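Garlic thread. People keep asking when to plant and how much, so I'm putting it all in one place.

Hardneck for me, always planted in fall. I want the cloves in the ground a few weeks before it freezes hard, so they make roots but not much top. If you see green tips before the snow, leave them alone. They'll be fine.

The variety I grow most is Horobets. Olesia Kravets gave me a handful of heads years ago and I've saved my own seed from it ever since. Purple stripe on the wrapper, big cloves, not many to a head. It gets hotter the longer you store it.

I also have one row of Ginano, a softneck. It's milder and it braids well. Mine winters badly in the low end of the plot, where the water sits, so it gets the high end now.
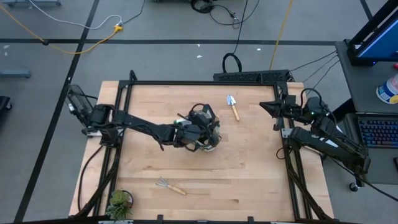
Light wood, butcher block.

How much to plant: one clove makes one head. I put in 500 and that feeds us, covers seed for next year and leaves some to give away. My first year I planted 300 and we ran out in March.

Save your biggest heads for seed. It's hard to do, because those are the ones you want to eat. I pull them out at curing time and put them on a separate rack so I don't have to decide later.

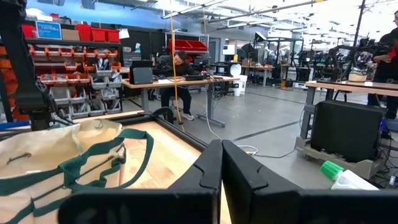 Break the heads apart the day you plant, or the day before. Keep the papery skin on each clove. Anything soft or moldy goes in the trash, and I don't compost it. The small cloves go to the kitchen. I sort by size into old yogurt tubs, but a shelf of parts bins like the one behind that table would do the job better – you could keep every variety in its own row.

Spacing is six inches in the row and a foot between rows. Two inches of soil over the top, pointed end up. If you plant one upside down it still grows, but the neck comes out bent.

Then mulch. I use straw, as thick as I can get it, and I pull some of it back in April. Shredded leaves work too. Whole leaves mat down and the shoots can't get through. 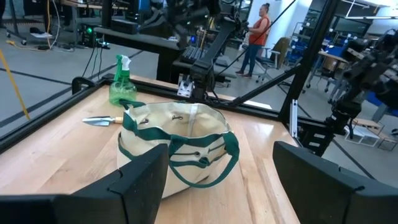 Farzana Mondal wrote back that she skips straw completely. She had voles nest in it two winters in a row and lost most of a bed. She spreads finished compost and waits until the ground has frozen before she adds any leaves on top. I've never had voles in the garlic, but if you have them, that sounds worth trying.

Feeding: a little blood meal in early spring, again about three weeks later, then stop. Late nitrogen gives you big leaves and heads that don't store.

Cut the scapes when they make one full curl. Stop watering when the bottom leaves start to brown.

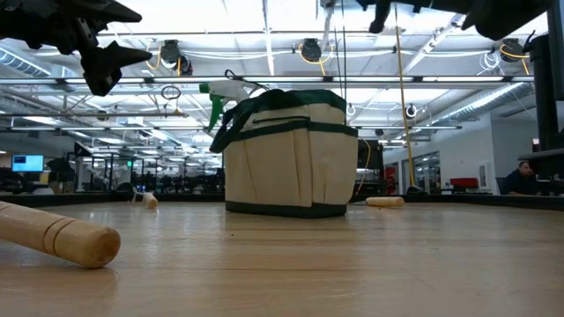 DOKCOMBE, October

Everything is in. The soil was drier than I like, so I watered the trenches first and let them drain overnight. Horobets in four beds, Ginano at the high end, and a short row of something Hanna Boiko swears by that has no label. I'll report back in July.

Comments

Atieno Kaijage: Do you soak the cloves before planting? My neighbor does baking soda and I can't tell if it helps.

Kirsty Maihi: Pulled mine too early this year and the wrappers were thin. Going by the leaves next time.

Atieno Kaijage: Same question for shallots, if you grow them.

Last updated in October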